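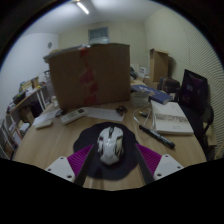
# How Does a Computer Mouse Know Where You Move It?

Find the mouse on the round dark blue pad. It has a white shell, a wheel in the middle, and a small red detail near the left button. Many children use a mouse every day but never ask how it works. Today we will ask!

## A small light and a small eye

Take a mouse that is switched off and turn it over. On the bottom of most mice you will find a little hole. Behind this hole there is a tiny lamp and a tiny camera, which we call a sensor. The lamp shines on the desk, and the sensor takes pictures of the desk, very many in every second. Please do not look into the light when the mouse is working.

The sensor does not know what a desk is. It only compares. If a small dark spot was on the left in one picture and a bit more to the right in the next picture, then the mouse must have moved to the left. The mouse sends this news to the computer, and the arrow on the screen moves too.

## Why do people use a pad?

A wooden desk has lines in it, called the grain. A sensor can usually see these lines quite well. Glass is much harder, for there is almost nothing to see on it. A mouse pad gives the sensor a surface that is the same everywhere. Many pads are also made of cloth, so the mouse slides softly and makes less noise.

The pad can be round or square. The mouse does not care about the shape, but your hand needs enough space. If you come to the end of the pad, lift the mouse, put it back in the middle, and continue. While it is in the air, the arrow should stay in its place.

## What is the wheel for?

The wheel moves a long page up and down. Roll it toward you and you go down the page. On many mice you can also press the wheel like a button. Try it and listen for the click.

## Try it yourself

You need a computer with a mouse, a sheet of white paper, and a magazine page with many colors.

1. Move the mouse on your desk or your pad. Watch the arrow.
2. Put the white paper under the mouse and move it again.
3. Now do the same on the magazine page.
4. Write down where the arrow moved best and where it jumped.

My pupils in Killinis did this on a Monday morning, and they did not all get the same answer. Two different mice can have two different sensors, so do not worry if your friend writes something else.

## Words to remember

**Sensor:** a part that notices something, for example light or movement.

**Grain:** the lines you can see in wood.

**Scroll:** to move a page up or down on the screen.

*Written by Adelmo Sala for the Korkley children's science pages*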